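1/ Posting the numbers from our rent arrears pilot in Lodholm, as several people asked for them after the November meeting. Thread covers eligibility, payments and what we got wrong on the forms.

2/ The pilot fund paid arrears directly to landlords for households one or two months behind. Households three or more months behind went to the county program, which has its own intake and its own wait.

3/ 467 households applied. 200 were approved. The largest reason for refusal was a missing ledger from the landlord. Income over the limit came second, well behind.

4/ The cap was $2376 per household, one time. We set it at two months of the median rent among our own applicants the year before. County figures run lower, as they include subsidized units. 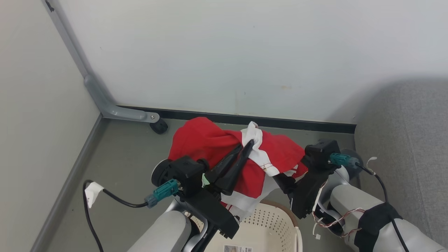
Red and white garment at the laundry basket.

5/ The ledger problem in detail. Our form asked for "a current rent ledger signed by the property manager." Tenants renting from an individual owner often have no property manager. Many sent bank transfers or text messages instead, and intake marked those files incomplete.

6/ We changed the wording partway through. Accepted now: ledger, written notice of amount owed, or a landlord statement on our one-page form. Files refused before the change were reopened without a new application.

7/ The Koskela buildings were a separate case. The management company posts a late fee on the first day and applies incoming payments to fees before rent. A tenant who pays full rent on the sixth can show a rent balance for the rest of the year.

8/ For those files we asked for the lease and recalculated by hand. Tala Abou Jaoude did the recalculations and wrote the worksheet. It has four columns: rent charged, fees charged, payments received, rent still owed. We pay the fourth column only. 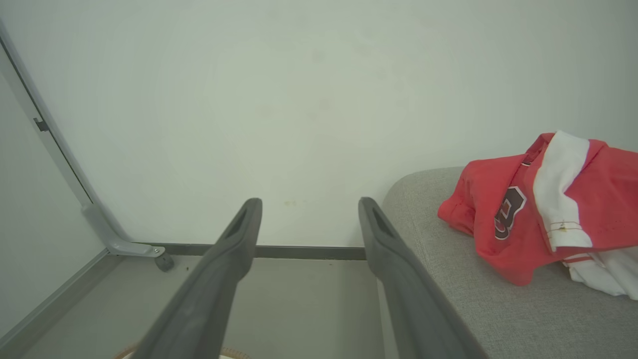 9/ Late fees were excluded from the start, and I would keep that rule. A tenant can still be filed on for fees under some leases, so the payment letter now asks the landlord to waive them in writing before the check goes out. Most signed. Those who refused got a call from the legal aid desk.

10/ Time from complete file to check: nine days at the median. Time from first contact to complete file was much longer and varied too much for one number to be useful. That second interval is where households give up.

11/ Hurus is the intake software. It can't hold two addresses for one household, which matters for anyone doubled up with family while still on a lease. Workaround: put the leased unit in the main field and the current mailing address in notes. Don't create a second record, as it will block the payment. 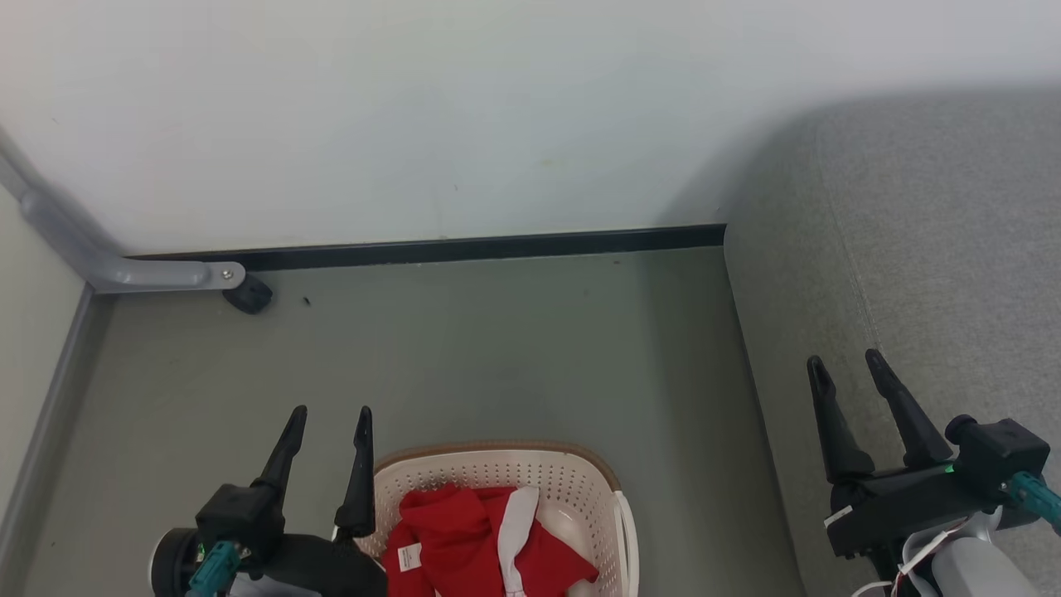 Kisine Housing Stability Team

12/ On repeat applications. The one-time rule applies to the household named on the lease. If a couple separates and one person signs a new lease, that person is a new household. Intake had been reading this two different ways, and the written guidance now says so plainly.

13/ Utility arrears are outside this fund. We still ask about them on page two, to make the referral in the same appointment. A shutoff notice goes to the energy desk by 4 p.m. the same day.

14/ The landlord statement form is limited to $100 in unexplained balance. Anything above that needs a line saying what month it came from. "Prior balance" by itself gets sent back.

15/ What we don't have yet: whether approved households were still in the same unit six months later. Court filings show part of it, but people who leave before a filing don't appear there. We are calling everyone who agreed to be called.

16/ The worksheet and the landlord form can be copied by any agency. Take our name off the header and check the fee section against your own state's law first.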